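Drikotside Student Robotics Project
Progress report to the Kumix education fund, second period
Prepared by Lambros Nikolaidis, project supervisor

1. Status

The project is on schedule for two of its three work packages. Work package 1 (simulation environment) is complete. Work package 2 (grasp controller) is in progress and is expected to close in June. Work package 3 (transfer to the physical arm) has started later than planned for the reasons given in section 4. No change to the total budget is requested.

The group has 18 students, all from the second-year automation course. They work in three teams: environment, control, and evaluation. Team leads for this period were Orestis Economou, Kwok-wai Peng and Ebbe Ljungberg, in that order.

2. Work completed

The environment team rebuilt the simulated workspace from the first period. The earlier version used a plain table and a single cube, and the control team found that policies tuned on it failed as soon as the object had slanted faces. The new version uses faceted blocks and other small parts near the work area. Lighting direction is now a parameter and can be changed between runs. Shadows from surrounding objects are computed for each view, at reduced sample counts to keep render times acceptable on the lab computers.

Reduced sampling has a cost. Images from the close camera contain visible grain, and shadow borders are stepped where they should be smooth. The evaluation team asked whether this would affect the block detector. Peng's team trained the detector on both high-sample and low-sample renders and saw no difference large enough to justify the longer render time. The low-sample setting has been kept as the default. High-sample renders are still produced for a small reference set. 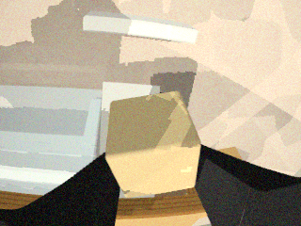
Contact handling took more time than any other item. In the first release of the environment, the simulated fingers passed slightly into the block on closing and the solver pushed the block out sideways. Economou replaced the single contact patch on each finger with a set of contact points and reduced the physics time step. Blocks now stay in place under the nominal closing force. Friction values are still estimates and will be measured in work package 3.

The control team delivered version 2 of the grasp controller. It selects a pair of opposing contact regions on the block, closes at constant speed, and switches to force control on first contact. Version 1 used position control throughout and needed a separate closing width for each block.

3. Evaluation

A fixed test of 100 simulated grasps was defined by Ljungberg's team and will be used unchanged until the end of the project. Start poses and light directions are stored with the test, so results from different controller versions can be compared directly. The full run for version 2 is not finished. Results will be included in the next report, with a breakdown by failure type:

– no contact
– slip during lift
– release at the wrong position
– collision with a neighboring object

The last category was added at the request of Dionysis Gavalas, who reviewed the test plan for the department.

4. Deviations

The replacement finger set ordered from Michalski arrived after the planned date, and one mounting plate had the wrong hole spacing. The plate has been remade in the school workshop. Calibration of the physical arm can begin once the wrist cable is rerouted.

Version control was also a problem early in the period. Two teams edited the same scene files and some changes were lost. Scene files are now locked while in use, and the shared repository (Skaltidico) is backed up at 18:00.

5. Next period

Complete the test run for version 2. Measure finger friction on the physical arm and update the simulation values. Repeat a subset of the test on hardware with 3 block shapes. Draft the student handbook for the environment, so that next year's group can install it without help from the current one.

The equipment line has an unspent balance from the finger order. We ask the fund to confirm that it may be used for a second set of finger pads.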